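4.2 Contact-Aware Lever Manipulation

The second task requires the robot to turn the handles of a two-handle faucet mounted on a tabletop. The perception module, adapted from the Plorkard tracker, estimates the pose of the base plate and assigns a rotation axis to each handle. Reflections from polished chrome produced missing depth values, so the axis estimate is held fixed once the arm begins its approach.
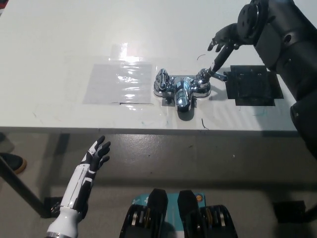
Figure 5. Faucet task, head view. The rod extending from the right hand is at the right lever handle; the left hand is open.

The planner then generates an arc about the estimated axis and passes it to the impedance controller at intervals of five control cycles. Stiffness is reduced along the radial direction, which allows the tip to slide on the lever without losing contact. A trial is stopped when the measured force remains above the limit for eight consecutive cycles. Gains were tuned by Dwivedi and Kaushik in April 2019 and were not changed for the experiments in Section 5.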